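Packing bottles for posting, the quick version. Written up by Evie Haworth, between jobs, so excuse the fragments.

People keep asking how I send single bottles out without them turning up in a puddle. Not hard. Needs a clear table, a box that fits and a bit of patience with the tape.

## What you need

- one plastic bottle, cap on, filled and wiped
- a cardboard box, a bit taller than the bottle
- paper for padding (I use Shin, the brown stuff, any will do)
- parcel tape, 200 ml food bag, small label
- white sheet or board for the table if your table isn't white already

The white top matters more than you'd think. A drip shows up straight away.

## 1. Clear the table

Everything off that you're not using. Tape to one side, box to the other. Bottle on its own, set well back from where your hands go first. Elbows knock things over. 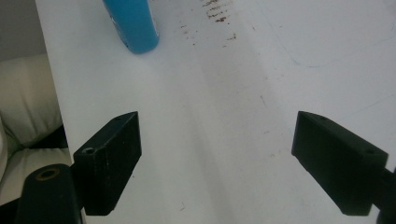
*Bottle at the back, clear white space in front.*

Wipe the table down, dry it. Ten seconds.

## 2. Check the cap

Stand the bottle up. Tighten the cap. Then tip it on its side over a sheet of kitchen paper and leave it for 4 minutes. Go and make the label while you wait.

Paper spotty? Cap off, wipe the thread, cap back on, do it again. Still spotty, swap the cap. Don't try to rescue it with tape round the neck, I've done it and the tape lets go as soon as it gets damp.

I keep spare caps from Turkarier. They fit most of the Umeo bottles, not the wide ones.

## 3. Open the box first

Get the box open and on the table before you pick up the bottle. Flaps right back. Sounds obvious, but standing there with a bagged bottle in one hand and a flat box in the other is no fun.

Left side of the table for me, bottle in the middle. Swap if you're left handed.
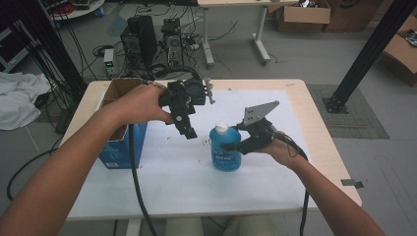

Next the padding. Scrunch one sheet of paper, loosely, into the bottom of the box. Press with your fist. It should spring back a bit. If it stays flat, add anohter sheet.

## 4. Bag and lower

Bottle into the food bag, squeeze the air out, knot or fold and tape. Hold it low down round the body and lower it in upright. Never by the cap.

Label on the bottle facing the front of the box. Only so whoever opens it sees what it is.

## 5. Fill the gaps

Paper down all the sides, pushed in with two fingers. Then one more bit over the cap. Close the flaps and give it a shake by your ear. Hear it move? More paper.

## 6. Tape and label

One strip along the middle seam, one across each end. Same underneath if you haven't already. Address label on the top, small contents label on the lower front, and an arrow for which way up (they ignore it, I still draw one).

## Odds and ends

- Over 200 sent this way now, most of them by the Brikavau drop-off on a Friday.
- Glass is different. Double the paper and use a second box outside the first.
- Don't reuse a box with soft corners. Keep it for storage insted.
- Two bottles in one box: a strip of card between them, bagged separately.
- Run out of paper? Old newspaper's fine, just put it outside the bag so the ink doesn't rub off on the label.

Labels template is in the usual folder, the one for small boxes. Print two, one always sticks to itself.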